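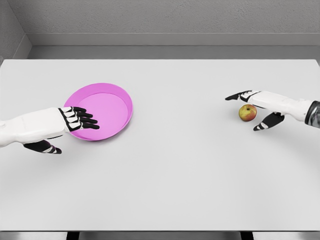 From: Kamarul Osman
To: Havik river list
Date: July 18, 2025
Subject: Re: Sorting the bags from the Boyer bank, and where they go

Hello all,

Thank you for the long answer about the sorting. I read it two times and I want to reply to some points, because I was the one who drove the bags to Nameck and I think a few things were lost between the river and the scale.

Earlier on the list, Hevent group wrote:

> We have the weight slip from Nameck now. It says 797 kilos for the
> whole cleanup, but our own sheets from the bank add up to more than
> that. Either the spring scale is wrong or some bags did not arrive.
> Also, the station complained that there was wet paper and soil in
> the plastic bags, and they moved a part of the load to mixed waste.
> Could the people who did the sorting please say what happened? We
> would like to fix it before November. We also need to decide if we
> keep counting single pieces, as it takes a lot of time and people
> were tired at the end.

First, the weight. All the bags arrived. I made two trips with the trailer and on the second trip I had the tires and the metal fence. The tires were not put on the scale with the rest, they go through the other gate, where a different slip is written. I have this second slip at home and I will send a copy to anyone who asks. So please do not correct the bank sheets yet. I believe that when you add the two slips the difference will be small. What remains is probably water. The bags were weighed on the bank when they were just pulled out, and they stood for one night under the bridge before I collected them, and many of them had holes.

Second, the dirty plastic. Here I must say that the station is right. I opened 13 bags at Nameck together with the man who works at the gate, and 8 of them had soil at the bottom, in two cases a lot of it. It is from the people who took the film out of the bank with a shovel. I understand why they did it this way. The farm film is buried deep and it tears if you pull it by hand. But one bag with soil is enough for them to refuse the bags which lie next to it, and then the work of the others goes to mixed waste too. For the next time I propose that the farm film has its own bags, in a different color, and that we do not try to have it recycled at all. I asked at the gate and they do not take it for recycling even when it is clean. I did not know this before.

The wet paper I cannot explain. I did not see any paper in the bags I opened.

Third, the counting of pieces. I would like to keep it. I know that it is slow, and I know that some people find it silly to write down every bottle cap. But the total of 3,133 pieces is the only number we have that the town office looked at with interest. When I showed them the kilos they were polite. When I showed them that the largest group was the small white sticks from cotton swabs, they asked me where these come from, and we could speak about the overflow pipe below Boyer. The kilos are mostly tires and fence, and they say very little about what comes down the river now, because the tires were there for many years.

What we could change is where we count. We do not need to do it on the whole bank. It would be enough to mark one piece of the bank, for example from the overflow pipe to the first willow, and count only there, every time the same piece. The rest goes directly into the bags without counting. Then the numbers from November can be compared with the numbers from this summer, at least if somebody can still find in the sheets which pieces were from that part. I looked at the sheets number one to six and it is written clearly. On the later ones the column for the place is empty.

Some small things:

The gloves. The thin ones were finished before lunch. I can buy the thicker kind from the farm shop if the Hevent group pays me back later, but I need to know the sizes.

The blue barrel is still lying on the gravel island. It was too heavy for us and there is something liquid inside. I reported it by telephone and got no answer. If you go there with children, please keep them away from it. I will call again.

The person who left a green thermos in my trailer can come and get it any evening.

About the date in November, for me every date is good except the first weekend of the month. The station at Nameck closes earlier in winter, so we should stop on the bank before two, otherwise the bags must stand outside again over night and somebody has to answer the same question about the weight.

I am sorry if my answer is too long. Please write if I misunderstood something about the sheets.

With kind regards,
Kamarul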